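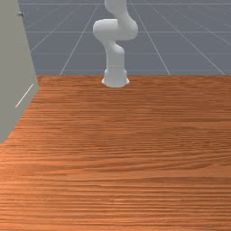 Stilateck lockert Prüfregeln für Roboterarme

Der Hersteller Stilateck will neue Roboterarme künftig vor allem in der Simulation abnehmen lassen. Die Hausrichtlinie, die im Dezember in Kraft tritt, verlangt 1000 virtuelle Durchläufe, aber nur noch 3 am echten Gerät. Bisher waren es 200. Der Kunde Rumell begrüßt die kürzeren Fristen.

Achilleas Bakalis vom Prüfbüro Zacharopoulos bleibt skeptisch. „Ein leerer Tisch im Rechner sagt wenig über eine Werkhalle“, sagt er. Wer die Modelle kontrolliert, lässt das Papier offen – auf 163 Seiten. Eine Anfrage dazu ließ Stilateck unbeantwortet.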